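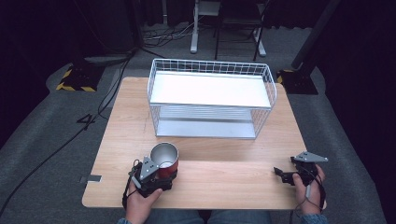

Castellanos says the 7 km leg is the one that always ends up short of people, and he would like it filled first this year. Anyone who has run it will know why. It leaves the village of Asine by the back lane, climbs for most of its length and finishes in a field with no spectators.

# Runners and marshals wanted: Gollard Hill Relay

The Gollard Hill Relay takes place in May. We are looking for runners, marshals and one paid race assistant. The course is the same as last year except for the crossing at Cozma Farm, where the stile has been replaced with a gate.

## Runners

There are 80 team places. Each team has four runners and each runner covers one leg. You can enter as a full team or put your name down alone and be placed with others. Single entries are welcome from people who have never run off road, but please be truthful about your pace on the form so that we can put you on a suitable leg.

- Leg 1: Gollard playing field to Asine. Mostly track, one short climb.
- Leg 2: Asine to the top field. 7 km, uphill, rough in places.
- Leg 3: Top field to Cozma Farm. Fast and downhill. Studded or fell shoes are required if the ground is soft.
- Leg 4: Cozma Farm back to Gollard. Flat, with a river path that can be muddy after rain.

Runners must be 18 or over on the day. Headphones are not allowed on any leg. Dogs are not allowed in the race, though they may be brought to the finish on a lead.

You need to carry a waterproof jacket and a whistle on legs 2 and 3. Kit is checked at the changeover and a runner without it will not be allowed to start.

## What we provide

Each team gets four numbers, a baton and a printed map. Minibuses run from the playing field to the changeovers from 8.30 am, and the last one leaves at 10 am. There is water at every changeover and a hot meal for runners and marshals at the finish. Fruit and squash are put out from midday.
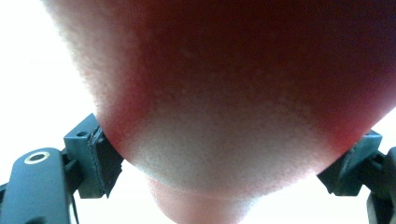
## Marshals

We need 40 marshals. Most posts last three hours. You will be given a bib, a radio and a card with the runners' route and the emergency numbers on it. Two people are placed at each road crossing and at the Cozma gate, which has to be kept shut between runners while there is stock in the field.

You don't need experience. There is a briefing in the Gollard clubhouse at 7 pm on the evening before the race, and all marshals must attend. Please say on the form if you can't stand for long periods, as several posts can be reached by car and done from a chair.

## Race assistant (paid, fixed term)

The assistant works for the relay in the weeks before the race and on the day itself. The fee is £500, paid in one sum after the results are published. The work includes:

- checking entries and answering emails from teams
- placing single entrants in teams
- collecting the timing equipment from Eveo and returning it
- running the results desk on race day
- sending the results to the clubs

You will need a driving licence, your own computer and most evenings free. Knowledge of club running is useful but not required. The post reports to Hollis Castellanos, the race organiser.

## How to apply

Runners and marshals should fill in the form on the club website. Paper copies are kept at the clubhouse.

For the assistant's post, send one page saying what you have done before and when you could start, marked for Hollis Castellanos, to the clubhouse. Interviews will be held there in the evening and last half an hour.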